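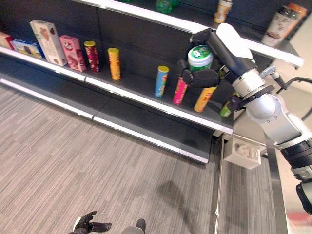
Small Shops Deserve a Fair Rent

The Sotomayor district had 100 independent grocers under lease a decade ago. It now has 29. Rents set by floor area alone take no account of what a corner shop earns, or of the residents who reach it on foot. The council should link rent to turnover for any shop under 80 square meters - and publish the terms. Larger tenants may object. Their leases would remain unchanged.

Stojan Shehu, Skanovo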